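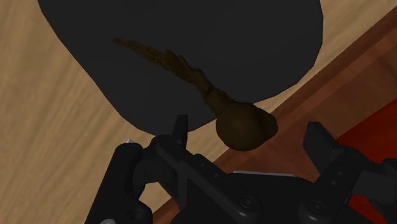
I've wanted to practice robot work at home for years, and for years the price of an arm put me off. So when Plernis opened up Purncombe, its simulated robot practice service, to anyone with a decent laptop and a bit of patience, I signed up the same afternoon and canceled my weekend.

The pitch is easy to follow. You rent time in a virtual home, you get a virtual arm with a gripper on the end, and you try to pick things up. Everything you do is saved, so you can play back your attempts or use them to train a program to do the job for you. There are 10 rooms in the starter plan, all rendered on the company's machines and sent to your screen.

Setup took me one evening (most of it spent hunting for my spare mouse). You log in, choose a room, choose your objects, and off you go! I drove with the keyboard for the first hour and don't recommend it. The slider panel is much better, and if you own a game controller, plug it in right away - the sticks make slow, small moves feel natural, and small moves are what this is all about.

And here's what won me over: the things you're asked to grab are odd. I was expecting blocks and mugs. Purncombe's object library has 3908 items, and a lot of them are knobby, lopsided, tapered things with no obvious place to put two fingers. My first try at one of those went badly. So did my second. I came at it from straight above, closed too early, and sent it skidding off to who knows where.
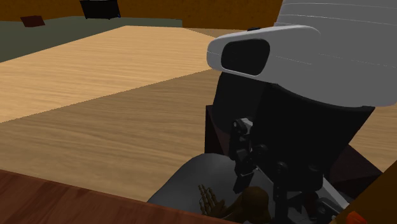 What helped was switching views. You get 4 of them, and I'd been stubbornly sticking to one. A close view is great for lining up the fingers, but it tells you very little about what the rest of the arm is up to, and I bumped the furniture with my elbow (well, the robot's elbow) more times than I'd like to print. Once I got into the habit of checking a wider view before every move, my success rate went way up.

I do have complaints. The lighting in some rooms is so moody that dark objects turn into dark blobs, and I couldn't find a brightness setting anywhere. The reset button sits right beside the save button, which cost me a very good run. And the help pages read like they were written for people who already know the answers.

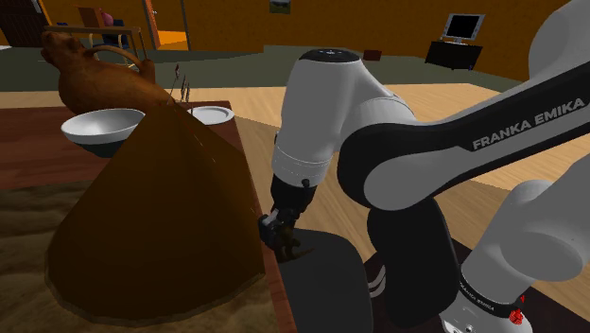

A Franka Emika arm at the table in one of Purncombe's simulated rooms.

I also gave Niven a spin, the rival service from Drulville. It's cheaper and it loads faster, but the rooms felt bare to me and I was bored in six minutes flat. Purncombe's clutter is a pain to work around, and I kept going back for more of it. Plernis says a brighter lighting option is coming in December. I've already paid through the end of the year, so I'll be there to try it.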